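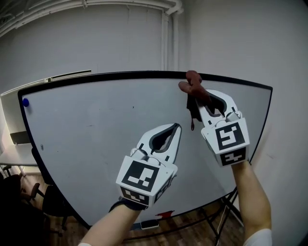 Why does a GoTo mount find objects on one side of the sky and miss them on the other?
The usual cause is that the telescope tube isn't pointing at a right angle to the declination axis. The mount learns its offset from the alignment stars, and if they are all on one side of the meridian, the offset is wrong by twice the amount when the mount flips over to the other side.

Wutis Mount Support
Ticket 1810
Subject: GoTo misses everything in the east
Status: Closed
Opened by: Chelsea Cropper
Equipment: Wutis equatorial mount with hand controller, 2000 mm catadioptric telescope, permanent pier
Site: Pearce Observatory, Istlow

Chelsea Cropper
We have had the mount on the pier since the spring and up to now only used it for the Moon, so the pointing didn't matter much. Now that we are trying to use it for clusters and nebulae it won't find half of them.

What happens: I do a two-star alignment on Arcturus and Spica. The controller says the alignment was successful. I go to M3 and it is in the eyepiece, near the middle. M5 is fine too. Then I go to Vega and there is nothing in the eyepiece. I can find it in the finder, off to one side. The Ring Nebula is the same, and so is Albireo.

I have measured the miss by going to Vega and then sweeping until it came into the middle, reading the coordinates before and after. It is 45 arcminutes on the sky, near enough entirely in right ascension. That is more than the field of the eyepiece we use for locating things, so visitors get an empty patch of sky.

Things I have already done:

Checked the polar alignment with the polar scope. Polaris is where it should be.
Replaced the power supply, as the old one had a loose plug.
Reset the controller to factory settings and entered everything again.
Updated the firmware.

None of this changed the miss by any amount I could see. Can you tell me whether the mount needs to come back to you? It took two of us to get it up there and I would like to leave it if possible.

Rasha Saab
Thank you for the measurement, it helps a lot. Please don't take anything off the pier yet.

Before we look at the mechanics I would like to rule out the settings. Could you send me the following from the controller's Site and Time menus:

Latitude and longitude, including the E or W
Time zone
Daylight saving on or off
The local time you entered, and how you entered the date

Also, under Utilities, the two backlash values.

One question about the alignment. When the mount slews to the first alignment star, before you centre it, how far off is it?

Chelsea Cropper
Site menu: longitude is W, which is right for us. Time zone is 0. Daylight saving is on. Time was 23:10 by my phone. Date is entered as month first, which caught me out the first time but I have had it right since.

Backlash is 99 for RA and 99 for Dec. I didn't set those, or at least I don't remember doing so. They may have been put in by the previous owner and typed back in by me after the reset, as I was working from his sheet.

On the first star, Arcturus, it lands inside the finder but not in the eyepiece. I centre it with the finder and then the eyepiece.

Rasha Saab
The time and site are fine. If daylight saving were wrong, the first star would be a whole hour of right ascension out, and you would not see it in the finder at all.

The backlash values are a separate fault. 99 is the highest the controller accepts, and it makes the motor run on hard each time you reverse direction. Do you see a jump when you change from one arrow key to the opposite one?

Please set both to 0 for now. We will put a proper value in at the end.

I don't think the backlash is responsible for the 45 arcminutes, because you centred on the same stars the same way each time and the objects in the west are good. Arcturus and Spica were both west of the meridian at that hour. Vega, the Ring and Albireo were all east of it. When the mount goes from one group to the other it swings the tube over to the opposite side of the pier. Any error in how the tube sits on the saddle is reversed by that swing.

Could you try this on the next clear night:

1. Set both backlash values to 0.
2. Align on Arcturus and Spica as before. Go to Vega and note the miss.
3. Switch off, return to the home position, and start again.
4. Align on Vega and Altair. Go to Vega, then to Arcturus, and note both.

If I'm right, the second run will be good in the east and bad in the west, by the same amount and in the opposite direction.

Chelsea Cropper
Yes to the jump. It used to leap right across the field and I thought that was normal for this mount. With the backlash at 0 there is now a short wait when I reverse, then it moves smoothly. Much nicer to use.

Results of the two runs. It was well after eleven before I could see enough stars to be confident - June is not a good month for this.

First run, aligned in the west: Vega missed, same as before.
Second run, aligned in the east: Vega in the middle, Arcturus missed. Same size and the other way.

So that is what you said. Does the mount have to be realigned every time we cross the meridian?

Rasha Saab
You can work that way for a night or two, but it's better to fix it. This is called cone error. As the mount turns, a tube that isn't square to the declination axis sweeps out a cone and never passes through the pole.

There are two ways to deal with it.

The first is in software. Choose the three-star alignment, with two stars on one side of the meridian and the third on the other. The third star is there to measure the cone error and the controller then allows for it. This works well up to a point, but your error is large and I would sooner see it reduced first.

The second is to square up the tube. Before you do anything else, check the saddle. Is the dovetail bar seated flat along its whole length? Are both clamp bolts tight? Look along the bar with a torch from the front end.

Please park the mount with the counterweight down before loosening anything, and have a second person hold the tube. 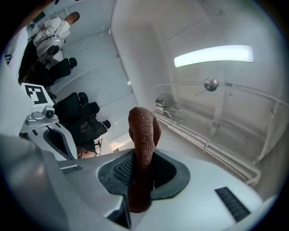 Rasha Saab
A further note after looking at the drawings for your model. The saddle has two jaws, one fixed and one that moves. The bar has to sit right down into the fixed jaw before the moving jaw is tightened. If it goes in at a slight tilt it will still clamp firmly, and it will feel secure when you push on the tube. You can only tell by looking for a gap under the bar.

If there is no gap, the error is between the bar and the tube, and you will need a thin shim under one end of the tube where it bolts to the bar. Strips cut from a drinks can are good enough. Do not use card, as it swells in the damp.

Chelsea Cropper
There was a gap. The bar was up on the lip of the fixed jaw at the front end and down in it properly at the back. I could slide a feeler gauge in at the front and not at the back.

Took the weight off, loosened both bolts, pushed the bar down into the fixed jaw and tightened them a little at a time, front then back. No gap now. I've put a strip of white paint across the bar and the saddle so that we can see if it moves.

Will test when it clears. Cloud forecast for the next few nights.

Rasha Saab
Good. When you test, use the three-star alignment, and finish centring each star with the up and right keys only. That takes the slack out of the gears the same way each time.

For backlash, start at 10 on both axes and raise it in small steps. Stop when the wait on reversing has nearly gone. If the star jumps, you have gone too far.

Chelsea Cropper
Clear from 22:30 until after one. Three-star alignment on Arcturus, Spica and Vega. Went to M3, M5, M13, the Ring, Albireo and M27, in that order, so over the meridian and back out the other side. All six in the eyepiece. M27 was the worst, and it was still comfortably inside the field.

Backlash is at 20 for RA and 15 for Dec. There is a trace of a wait in RA and no jump.

I have thrown away the old sheet and written a new one with the correct settings and the direction for centring. Happy for you to close this.

Rasha Saab
Closing now.

Cause: dovetail bar not seated in the fixed jaw of the saddle, giving cone error. Backlash set to maximum on both axes.
Action: bar reseated, three-star alignment used, backlash values reset.
Parts sent: none.

If the tube is ever taken off for cleaning, check for the gap again and repeat the three-star alignment before the next session. The ticket can be reopened by replying to this message.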